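Fultatport office opens its doors with flowers by the wall

Print this story | E-mail this story
4 comments | 9 shares

FULTATPORT, 6/14/26 — Ganstead has put fresh flowers in its open office on Travitz Street, and the company says they will stay through the end of June.

The flowers are part of a monthly order with Fagundes, a florist two blocks away that supplies several workplaces on the street. 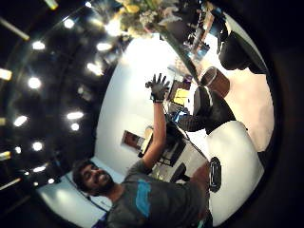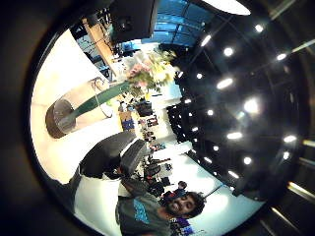
Flowers in the Ganstead office, with a planter and an office chair along the white wall in the second picture.
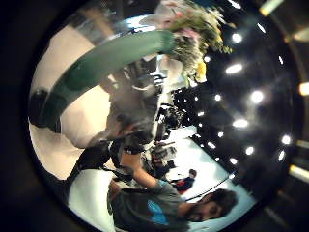

How often are the flowers changed?

Every Monday morning before 9, when Fagundes brings the new stems and takes the old ones back to the shop for compost.

Ganstead moved into the space in the spring. The company said employees were asked what the office lacked, and plants and flowers came up more often than new furniture. It set aside $2,000 for the year, which covers the weekly change and the upkeep of the planters.

Pale colors were chosen for the first month — pinks, creams and yellows with plenty of green. The florist said it will move to stronger colors in the summer if the staff likes the idea. Strongly scented flowers such as lilies were left off the order at the request of employees with allergies.

Fagundes said cut flowers in offices tend to suffer most over the weekend, when the water is not topped up. Employees now do that on Friday afternoons, and the shop leaves packets of flower food with each delivery.

Other tenants on Travitz Street have asked about joining the order. Fagundes said it has room for 8 more offices on its Monday route and will take requests at the shop counter until the end of the month.

The shop is closed on Sundays.

Print this story | E-mail this story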